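Chapter 4
Woven Structures and Surface Behavior

4.1 Introduction

Chapter 3 dealt with fibers and yarns as separate materials. In this chapter the yarns are combined into cloth. A woven fabric consists of two sets of yarns that cross at right angles: the warp, which runs the length of the loom, and the weft, which is inserted across it. The order in which the two sets pass over and under each other is called the weave. The weave affects strength, drape, abrasion resistance and the way a surface reflects light, often more than the choice of fiber does.

Three basic weaves account for most commercial cloth. In plain weave, each weft yarn passes over one warp yarn and under the next. In twill, each interlacing is shifted by one yarn from row to row, so that fine diagonal ribs appear on the face. In satin, the interlacings are spread far apart and one set of yarns covers the surface. Sections 4.3 to 4.5 treat each weave in turn.

Fine diagonal ribs on a gray fabric are shown in Figure 4.1. At normal viewing distance they are easily overlooked, and the cloth reads as a single even tone.

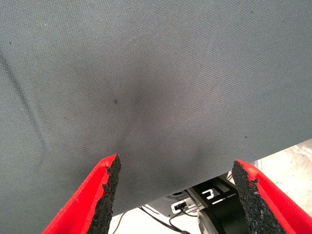

Figure 4.1 Woven fabric with a twill-like surface. Source: Musyoka Nyaga.

The angle of the rib depends on the number of warp and weft yarns per inch. When the two counts are equal and the weave moves up one yarn at each step, the rib lies at 45 degrees. A higher warp count gives a steeper angle. The direction of the rib is recorded as S or Z, following the convention used for yarn twist in Chapter 3.

4.2 Creases, Folds and Recovery

A crease forms when fibers on the outside of a bend are stretched and those on the inside are compressed. If the strain stays within the elastic range, the cloth returns to its former shape once the load is removed. If it does not, part of the bend remains. Recovery is measured by folding a small specimen under a fixed weight, releasing it and reading the angle to which it opens.

The worked problems in this chapter use data from the Wunderlich mill series. The series covers 19 fabrics, each tested in the warp and weft directions. Two of them, Skisum and Viltico, share the same yarn and differ only in weave. They are compared in Table 4.2 after 300 and 2,000 rubbing cycles. Gevex, a coated cloth, is left until Chapter 7 – its coating changes the bending behavior too much for a direct comparison.

Visual inspection comes before any instrument reading. Light from one side makes shallow relief easier to see, and an inspector should separate three kinds of mark: lines, shaded areas and specks. A thin dark line may be either a fold mark or a seam, and the two should not be recorded under the same heading until the reverse of the cloth has been checked. A shaded area may be only a shallow depression that will disappear when the cloth is laid flat. A speck may be lint or a stain. All three kinds of mark can occur on one piece of cloth, as in Figure 4.2.

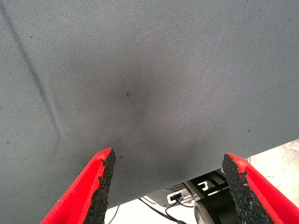 4.3 Plain Weave

Plain weave has the highest number of interlacings for a given yarn count. It is therefore firm, fairly stiff and resistant to yarn slippage. Its tear strength is lower than that of a twill made from the same yarn, as the yarns cannot easily move together to share the load at the tip of the tear.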